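**Tincture potency drift in storage**

**clikau_bench**
Bought a 30 ml Amard bottle labeled 500 mg CBD. The batch certificate says 498, but it's dated last September. Does anyone have real numbers on loss at room temperature?

**resin132**
Amber glass, capped, kept dark: small loss over a year. Clear glass on a shelf is a different case. Light does more damage than heat at normal room temperatures.

**clikau_bench**
Mine is amber, with a dropper top.

**lurnusen_lab**
Disagree on heat. I keep retains at 4 C and on the bench, both dark, and the bench set reads lower every time. Headspace matters too - a half-empty bottle has more oxygen over the oil.

**resin132**
Same carrier oil in both sets? Same instrument? 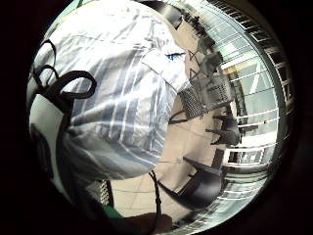
Also, one reading per bottle won't separate storage loss from method error. Run duplicates.

**lurnusen_lab**
Same oil, same HPLC, duplicates on each. I'll post the Mösli set on Wednesday.

**clikau_bench**
Moving mine to the fridge until then. It clouds when cold, so I'll warm it and shake before dosing.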